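Transfer room notebook, January
Erncombe song tapes, continued

Started just after nine, with the heater on under the bench and the big lamp off, as it still puts a buzz on the left channel if it shares the wall socket with the Plestau. I keep meaning to write that on the lamp itself. If you are reading this before using the room, please run the lamp from the extension by the door and save yourself the half hour I lost last time hunting for a bad cable that wasn't bad at all.

I carried on with the reels from the Erncombe singing evenings. For those who haven't had their hands in the crates yet, there are 117 reels on the list, nearly all quarter-inch, and the bulk of them are unaccompanied singing recorded in the back parlour of a pub, with a few concerts from Gandness mixed in wherever somebody had a spare box. The labelling is lovely in places and hopeless in others. One reel has every verse of every song pencilled on the inside of the lid in the tiniest hand you ever saw, and its neighbour in the crate just has "more" on the spine. More of what! I have listened to a good stretch of it now and can report that it is more singing.

The first job was cleaning. I did the heads, guides and capstan with isopropyl and the lint-free sticks, and the pinch roller with the proper rubber cleaner (the bottle is getting low, I've put it on the list). The brown muck coming off the second guide was heavier than I like after yesterday's reels, so I went back through the notes to see which tape it came from. I'm fairly sure it was the unbranded stock with the matt back, the lot that squeaks. I've moved all of those to the bottom shelf with a strip of green tape on the spine and would ask that we leave them alone until we've agreed on what to do. I don't want to warm anything until we are certain it isn't acetate. Hold the reel up to the window if in doubt: if daylight comes through the pack, it stays out of the oven, whatever it sounds like.

Then line-up. The Plestau held its azimuth nicely overnight, but I still set it by ear for every reel, going for the brightest consonants, and with singers that's quite a pleasant way to work. You turn the screw a hair at a time and wait for the esses to step forward. A good "s" on the end of "roses" told me more than the meter did. Somebody on these evenings had their own machine tilted quite badly for months on end, and you can hear it across one whole run of boxes: all dull until you lean the head over to meet it, and then out comes the room, glasses and coughing and a chair being dragged and everything.

Reel marked "Winter, parlour, long one". It runs at the slow speed, half track mono, and it plays clean right through, apart from a splice near the start that had let go. I re-made it with fresh splicing tape, and dusted the neighbouring layers where the old adhesive had crept. There's a woman on it with a low, very steady voice who sings a carol I didn't know, and she takes it at such a pace that you think she'll run out of breath in every line and she never does. I'm afraid I stopped making notes during that one and had to go back. The levels are modest, peaks sitting well under where I'd normally want them, and I left them that way and didn't touch the gain between songs. It's tempting to bring up the quiet ones as you go, but the whole difference between the shy singers and the bold ones lives in those levels, and anyone who wants it evened out can do it on a copy.

Pitch is where I got stuck, and I'd like a second opinion. There's no instrument anywhere on the reel, so nothing to check against except the singers themselves, who drift as all of us do. I looked for mains hum and found a faint trace of it underneath the talking, which ought to settle the question, except that it wanders. It sits a touch sharp at the head of the reel and comes down as it goes along, and I think that's the original machine gathering itself up as it got warm. I have made the straight transfer with no correction at all, filed as the master, and then a working copy following the hum. On the corrected one the carol comes down by a shade less than a semitone at the start, and her voice sounds more like the same person who sings again near the end. I believe the copy. But I've argued myself into believing things after lunch before, so please listen with fresh ears and put a note below.

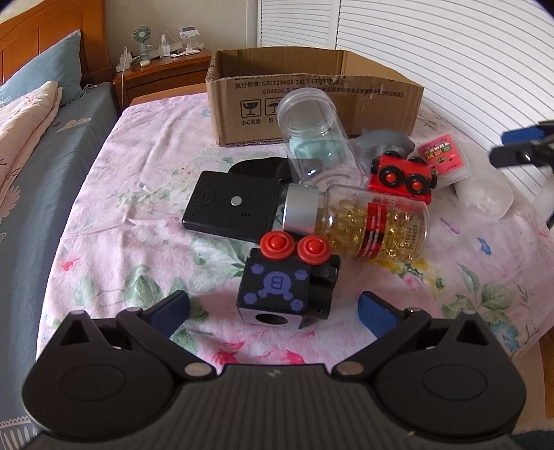

Page last changed: January, 4.40 pm

Afternoon. I moved on to the Gandness concert reels, which are a different kettle of fish: a proper hall, a proper microphone, and an audience that had paid to get in and sat still for its money. The pair I had out today are the two halves of a single evening, though they'd been living in separate crates. I only spotted it when the second one opened on the tail of the applause that the first one ends with. I've now put them together with a paper band round both boxes. Each runs a little over 60 minutes, and between them there seems to be hardly anything lost, perhaps a breath of the applause while the reel was being changed over. I haven't joined them in the files. They stay as separate masters, and the listening copy has a short gap.

The second half has a soloist singing long held notes over a drone, with the hall humming along by the finish, and it's a gorgeous thing to have come through the door in a biscuit-coloured box with a torn lid. I can't tell you who it is. The announcement is there, but the person making it has turned away from the microphone exactly on the name, so you get the warm welcome and the clapping and nothing in between. I tried it with a gentle lift in the upper middle, then on headphones, then slowed down, and I'm no further forward. The first sound might be an M. I would rather we left the field blank in Miranda than guess, as guesses in there have a way of turning into facts by the following spring.

While I'm on the subject of Miranda, she was slow again. For the newer people: the catalogue is older than most of our chairs, and she saves when she feels like it. If you fill in the long description box and then click on the speed menu before saving, the description goes. I did it to myself this afternoon with a really nice paragraph on the Gandness hall acoustics and had to write it all over again, rather more crossly and a good deal shorter. Write it in a text file first and paste it across. Also, the track format menu still offers quarter track above half track, and I found a reel from before the holidays entered wrongly for just that reason. I've mended the entry and played the reel again to be certain — it was half track, and the transfer itself was right all along.

Storage. The dial in the tape cupboard was reading 70 when I came in, and I didn't care for that at all. I thought at first it had been knocked, but the spare hygrometer gave much the same figure once it had sat in there through the morning. I think the cupboard door had been left on the latch with the kettle going on the other side of the wall. I've emptied the drying tub and refreshed the crystals, and turned the boxes so there's a bit of air behind them. It was coming down by the time I left. Do have a look when you come in and write the reading on the card, even if it's boring. Boring is what we're after with cupboards.

A few odds and ends before I forget. The take-up reel with the bent flange is back in circulation somehow; I heard it ticking through the quietest verse of the afternoon and had to rewind and begin again. It now has a large cross on it in marker and lives on the hook, for visitors to look at and not for use. The leader tape is down to the last of the white, with plenty of red. New boxes came, and they're the right depth this time. Please keep the old lids with their reels, even the broken ones, tucked in the flat folder with the reel number in soft pencil on the back. All that handwriting is half of what we know about these evenings.

I also had a go at the crackle on the very first Gandness reel, only on a copy. The automatic setting takes off the crackle and takes the fronts of her words away with it, so that "come" starts to sound like "um". I went in by hand instead and got through about 2 songs before my eyes gave up. It's slow, but it's worth doing properly on this one, and I found it went faster zoomed out with the loudspeakers turned up than peering at every little spike. Settings are saved under the reel number with "hand" on the end.

Still to do, in whatever order suits whoever is in next: second listen on the pitch of the winter reel, straight copy against corrected; the reel that says "more", which needs a track list with first lines as you hear them, dialect and all; backup drive to be swapped and the old one taken across to the other building; and somebody with a better ear for mumbling than mine to try that announcement again. It's right at the start of the second reel, after the cough.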